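Wastum Student Robotics Forum > Simulation > Course project, part two

Topic: Arm misses the target only when the mat is rotated
Started Mon 9 October

grurnulik_lab
Hello all. My team is doing the simulation half of the course project, and we have a problem I can not explain to my teammates. When the mat is straight to the room, the arm goes over the target very well. When I rotate the mat a little, it stops beside the target. We made 300 runs with random rotation and the error always grows with the angle. The mass of the links is correct, I checked it against the sheet. Has another team seen this?

vondel2455
Sounds like you give the target position in mat coordinates and the controller reads it in room coordinates. With the mat straight the two agree, so you see no error.

grurnulik_lab
I thought about this too, but the base is attached to the mat. If the mat turns, the base turns also. So the arm should not care, I think?

vondel2455
It cares if you send room coordinates for one of them. Print both positions just before the move command.

miettinen_b
I don't agree that this is the whole story. We had the same thing in February and it was the joint zero. Our elbow was off by 2 degrees and we blamed the coordinates for a week.

vondel2455
A wrong joint zero would give an error with the straight mat too. He says straight is fine.

miettinen_b
He says "very well", he gives no number. Our straight case also looked fine from the top camera, until we measured it.

grurnulik_lab
You are both a little right, sorry. I printed the positions: the target is in mat coordinates and the base is in room coordinates, so this is my mistake. But the straight case also has a small error — I never measured it before. I will fix the first one tonight and then look at the elbow. I put our setup from the top view at the end of this post, with the mat turned and the arm on its orange plate. The target is the small tilted square to the left of the base.

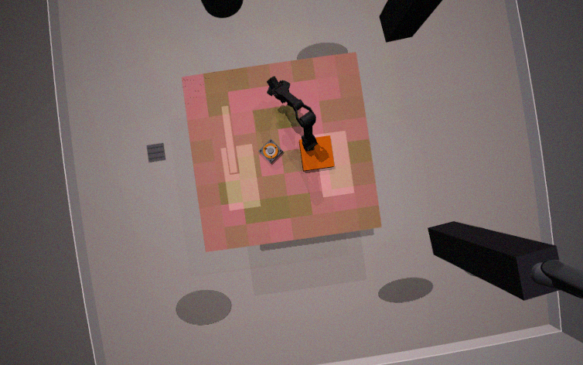 Should each team member submit a separate simulation report?
One report per team is enough, with the names of all members on the first page.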